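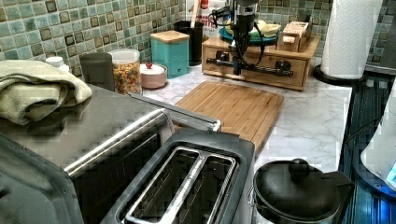 Leszek Szewczyk asked that the record show his objection to the word "screening" in the title of the kidney health program, as several patients had understood it to mean that a normal result would excuse them from their regular blood work. He asked that the letter be changed before any further mailing.

The Chair noted the objection and opened the meeting at 4:30 p.m. A quorum was present. The minutes of the previous meeting were approved with one correction: under Laboratory Services, "serum" should read "urine."

Old Business

Home Test Mailing. The program office reported that the patient list supplied by the Plestmont clinics contains 3,028 adults with diabetes or high blood pressure who have no urine albumin result on record. Home collection kits have been mailed to 827 of them. To date, 431 kits have been returned to the laboratory. Members discussed the return rate and agreed that it could not yet be compared with earlier efforts, as kits from the last mailing are still arriving.

The laboratory reported that some returned kits could not be processed. The usual causes were a missing collection date and a cap that had not been fully closed. The instruction sheet places the date line on the reverse side, where it is easily missed. A member suggested moving it to the front, directly under the patient's name, and the program office agreed to prepare a revised sheet. The laboratory also asked that patients whose samples cannot be used receive a telephone call in place of a second letter.

Wording of the Patient Letter. Discussion returned to the point raised at the start of the meeting. The nursing representative stated that the current letter does not say who will contact the patient, or when, if a result is outside the normal range. Members also found the second paragraph too long. Following discussion, it was moved and seconded that the letter be retitled "Checking Your Kidney Health," that it state plainly that the home test does not replace blood work ordered by a clinician, and that it give the direct telephone number of the nurse line. The motion carried. Mr. Szewczyk thanked the members and withdrew his objection.

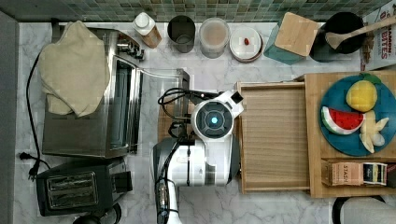

The revised letter will be reviewed by the reading-level editor before it is sent to the printer. Polish and Spanish versions will be prepared from the approved English text, and no version will be mailed ahead of the others. The program office was asked to destroy the remaining stock of the old letter.

Follow-Up of Abnormal Results. The medical lead reviewed the procedure now in use. A raised result is to be repeated before a diagnosis is recorded, as fever, heavy exercise and certain infections can raise the albumin level for a short time. The Urbańczyk clinic has been scheduling the repeat test and the blood draw on the same visit, and its staff reported fewer missed appointments under that arrangement. The clinic was asked to provide its scheduling template to the other sites.

A question was raised about patients who have no primary care clinician. At present these results go to a shared inbox, and responsibility for reading it on holidays has not been assigned. The medical lead agreed to bring a written coverage plan to the next meeting. Until that plan is adopted, the nurse line supervisor will review the inbox each working day and at the end of every holiday period.

Pevidar Reporting Software. The information systems office stated that results entered in Pevidar are reaching patient charts, but that the flag for a repeat test is dropped when a chart has been merged with an older one. A correction has been requested. Clinic staff should check merged charts by hand in the meantime. The office could not give a completion date and was asked to report by e-mail as soon as one is known. 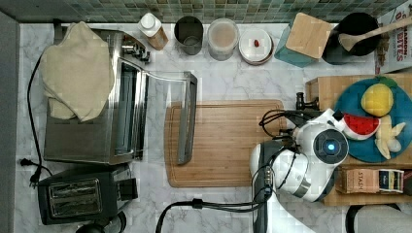
New Business

Barnurier Grant. The office received notice that the Barnurier application has advanced to the final round of review. The funder has asked for a revised budget that lists postage and telephone outreach as separate lines. Members approved the revised budget as presented. The director is authorized to sign and submit it. Any award would be applied first to kits for patients on the Plestmont list who have not yet received one.

Nutrition Classes. A request was received from clinic dietitians to offer an evening class on reducing salt in home cooking. Members were in favor. One member asked that the class materials warn patients about salt substitutes containing potassium, which may be unsafe for people with reduced kidney function. The dietitians will add a statement directing patients to speak with their clinician before using such products. The request was approved on that basis, with classes to begin in March.

Membership. The following matter was held over at the request of the Chair: length of term for patient representatives.

Action Items

Program office: revised instruction sheet; revised patient letter; disposal of old stock.
Medical lead: written coverage plan for the shared inbox.
Urbańczyk clinic: scheduling template to all sites.
Information systems: status of the Pevidar correction.
Director: submission of the Barnurier budget.

Adjournment

There being no further business, the meeting was adjourned at 5:50 p.m.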